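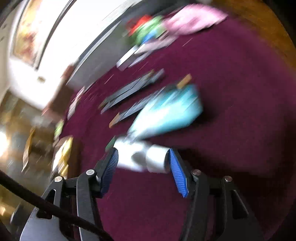

Small parts on a felt-topped table: leave the felt bare or cover it?

I have an older table with a deep maroon top that looks and feels like felt, and a brown wooden rim all the way around. It was meant for cards. For the past year it has been my work table for sorting small plumbing parts and packing them into pouches, mostly short white fittings with a collar on one end.

The cloth is good in one way. Nothing rolls far, and the rim stops whatever does. The trouble is lint. I get maroon fuzz inside the fittings and along the seams of the pouches, and I have to wipe every piece before it goes in the box. There is also a worn patch where I work most.

Should I put something over the cloth, or strip it and start again? I would like to be able to play cards on it in the winter.

Posted by nandell_shed
1,133 views

Don't strip it. Once the cloth is off you will find old glue, and getting that flat again is a weekend of scraping. Cover it.

I use a sheet of smooth white vinyl, cut to sit just inside the rim. Measure in a few places, as these tables are often not true. Mine was 27 inches across at one end and a little less at the other. Cut it slightly large and trim with a sharp utility knife and a metal ruler. Don't cut it on the table.

White parts are hard to see on white vinyl, so in your case I would buy gray or dark green. Vacuum the felt with the brush attachment before you lay the sheet down, or the grit will sit underneath and wear the cloth more. Lift the sheet off every month or so and let the felt air out. No tape on the wood. It pulled the finish off my rim in two spots.

The worn patch won't come back. You can brush it with a soft clothes brush in one direction and it will look a bit better under a lamp.

Posted by Magalhães
334 points

just use a cookie sheet

Posted by truvano22

The vinyl answer is fine, but small fittings slide on vinyl, and the asker said they like that nothing rolls. A thin rubber drawer liner does the same job and keeps some grip. Get the solid kind. The open mesh kind catches small parts and leaves marks in felt if it stays down too long.

For the fuzz inside the fittings, a dry bottle brush is quicker than a cloth. Keep the pouches closed until you are ready to fill them and most of the lint problem on that side goes away.

Posted by Nomer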